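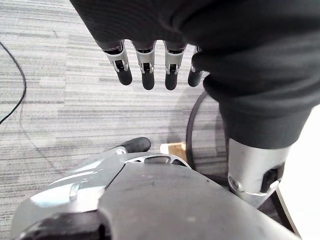

The Merkdale Handwear Pattern Set is a catalog of 568 home sewing patterns for fingerless gloves, mittens, hand covers and separate cuffs. Each record gives the pattern pieces, the seam allowance, the recommended fabric and a code for the fit of the finished item. Fit is judged with the item on the hand, never laid flat. Dark charcoal fabric that bunches and folds over the back of the palm, with the fingers coming out below its lower edge, is coded `loose` and `open-finger`. The same cover drawn smooth across the palm would be coded `close`.

## Contents

| File | Description |
|---|---|
| `patterns.csv` | One row per pattern, 568 rows |
| `pieces.csv` | One row per pattern piece, 2000 rows |
| `fabric_notes.csv` | Notes on stretch, weight and lining, for 249 patterns |
| `glossary.md` | Sewing terms and abbreviations |

## Fields in `patterns.csv`

- `pattern_id`: permanent identifier; withdrawn identifiers are not reused
- `type`: glove, mitten, cover or cuff
- `finger_style`: open-finger, closed or flap
- `fit`: close, standard or loose
- `seam_mm`: seam allowance in millimeters
- `source`: Astutov, Valderrama or Litthorpe

## Sources

Patterns came from three private collections, named in the `source` field. The Litthorpe sheets were traced by hand by Manee Jitpraphai, and curved edges were redrawn where the paper had torn. The Astutov sheets carry no seam allowance. For these records `seam_mm` is set to 0, and the sewist must add an allowance before cutting. Valderrama patterns were supplied on card and required no redrawing.

## Checking

Beril Yaman and Wálter Taipe sewed 50 of the patterns from the written records alone. Errors found in thumb gussets were corrected in the current version. Patterns outside this group have been proofread but not sewn.

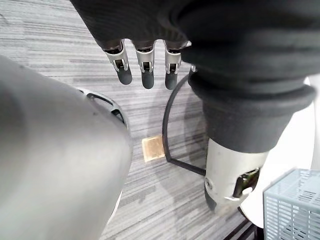

Can a pattern written for woven cloth be sewn in a knit?

Most of the cover and cuff patterns can, provided the piece is cut one size smaller and the seams are sewn with a narrow zigzag. Closed gloves should be kept to the fabric given in the record.

## Known limitations

- Child sizes are present only in the Litthorpe source.
- Left and right pieces are listed separately for Valderrama patterns and as a single mirrored piece elsewhere.
- Stretch values were measured by hand and should not be compared with mill figures.

## Use and corrections

Finished items may be given away or sold. The tracings may not be republished without written permission from Otis Ambrose. Corrections should quote the `pattern_id` and be addressed to Jaruwan Chuensuk, who prepares the revised files each November.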